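Hularden project, teleoperation group
Minutes of the March meeting

Place: Moreira building, ground floor meeting room
Present: Stavros Gashi (chair), Wiebke Voß, Margarida Garcia, Witold Nowicki
Joined by phone from item 3: Mafalda Antunes
Minutes: Margarida Garcia

1. Last minutes

Accepted with one fix. Under "gripper speed" it should say the limit was lowered for the left arm only. Witold has already changed it in the shared copy.

2. Where we are with the demonstrations

Wiebke brought the numbers, and they are lovely. We now have 901 demonstrations on the tabletop tasks, and 304 of those are two-arm ones, where the operator has both arms doing something useful at the same time. At the last meeting the two-arm folder was nearly empty! Stavros asked for a thank-you to the operators to go in the minutes, so: thank you, all of you, especially the people who took the early slots.

The eyeglasses task is the one everybody wanted to talk about. Pick up a pair, turn it, set it down in the gray tray without dragging the lenses. Witold showed two recordings side by side, one from his first day on the controls and one from last week. In the first he pinches the frame in the middle and it swings all over the place. In the second he comes in low along one of the temples, waits for the swing to die down and lets go very gently. Wiebke said she would like every new operator to watch the pair before they touch the controls, and the rest of us agreed on the spot.

Plates are going well too. The move that works best is to tip the rim up with one finger and then close, and most people now find it without being told. Cubes are easy and we should stop recording so many of them (see item 5).

3. Lag and the new Irard release

Mafalda joined here. She has been running the new Irard build on the second workstation and says the hands feel closer to the grippers than before. Margarida tried it yesterday and felt the same, mostly on quick changes of direction, where the old build always seemed to overshoot a bit. It's a feeling so far. Mafalda will log command and joint times on both builds and send the plots around before we switch the main workstation.

One bug: if the operator lets go of the clutch while a gripper is still closing, the gripper finishes closing and then opens a little. Witold can make it happen every time. Mafalda has a recording of it and has a good idea where to look.

Stavros asked whether we keep recording on the old build in the meantime. Yes, and each session gets tagged with the build name so that we can split them later.

4. Cables

Short item last time, longer this time. Witold would like the camera cables at the wrists to be tied so that they keep a loop with enough slack for a full wrist turn. When the loop is too tight the operator feels the arm "hesitate" and starts steering around it, and then we are teaching the policy to steer around it too. Wiebke found this in the data: a run of demonstrations where the left wrist always turned the long way. Great catch.

Davadico can send longer cables with the same connector. Stavros will order them. The hanging cables under the front of the table should go up on hooks at the same time.

5. Mixing up the table

A good long discussion. Mafalda thinks the layouts have become too tidy, with the tray in the same place and the same side of everything facing the operator. Margarida agreed and said she catches herself reaching before she has looked. We settled on this:

- Reset the table after every eight demonstrations, and move the tray each time.
- Leave clutter in. A crumpled tissue by a plate is welcome, and so is a pair of glasses lying on its own.
- Keep things on the back strip as well as on the main surface, so the arms have to reach.
- Cubes only as part of a longer task from now on.
- Pens: try pulling single pens out of the full holder and moving them to the other cup. Wiebke tried it for an hour and says it's hard and really fun.

Stavros was unsure about the pens, as the grippers are wide for that kind of work. Witold offered to try the pointed fingers at a steeper angle first. If he can get five clean ones in a row we add the task to the list.

6. Training by hand-guiding

Wiebke would like to compare remote control with simply taking hold of an arm and moving it through the task. Hand-guided runs are smooth and quick to record, but the person's hands and sleeves get into the wrist cameras. She will record a small set on the plate task only, one arm, and show us both sets together. Lots of interest in this one, and Mafalda asked to be there for the recording.

7. Next meeting

First half of May, same room. Margarida will send a poll.

To do
Mafalda: timing logs for both Irard builds; clutch bug
Stavros: cables from Davadico, hooks
Witold: pen test; put the two eyeglasses recordings in the operator folder
Wiebke: hand-guided plate set
Margarida: new layout rules on the wall by the workstation; poll for May 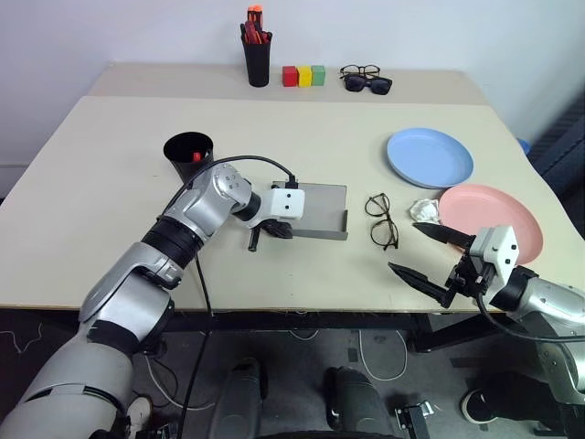
Page last modified: 2024-03-08 by Margarida Garcia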